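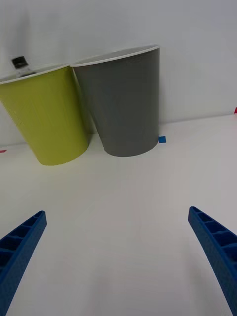

Our part of the Wumach project was collecting the examples that the learning model would later be trained on, and it took up a good deal more of the term than any of us had planned for. The task we settled on was picking small things up and putting them into a cup. We had wanted something grander at first (Muñoz, our supervisor, was very kind about the drawer idea), but a cup turned out to be plenty. With the yellow-green one and the dark grey one side by side and their rims touching, the fingers have very little room to come down between them, and if something with a black top is already sticking up out of the yellow-green cup, the next item has to go in beside it. Small differences like these were just what we were after, so we tried to keep plenty of them in the set.

Each example was one full attempt, driven by hand from start to finish by one of us while the wrist camera recorded. Nneka Shehu wrote the recording script and also had the steadiest hands, so she did the first 100 attempts while the rest of us watched and took notes – mostly about how slowly she went near the table. The remainder we shared out in shifts at the Mendholm lab, changing over every 2 hours, and by the end we had 2935 attempts saved.

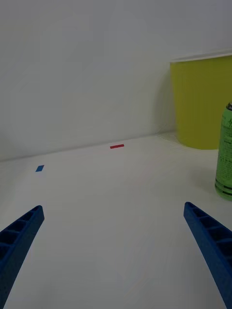
Changing over between drivers brought its own trouble, I'm afraid. Each of us had a slightly different idea of where an attempt ought to begin, and when we looked back through the early recordings we could tell who had been driving just from the first second or so. We agreed on one starting position for the arm after that, with the gripper open, and wrote it on a card for everybody to follow. We also moved the cups about between attempts, near and far, left and right, which felt fussy at four in the afternoon but gave us a much better spread of positions.

Sorting took the whole of the last 3 weeks. We kept clumsy attempts as long as the item ended up in the cup, and put the plain failures in a separate folder, which the Raltville group have asked to borrow for their own work.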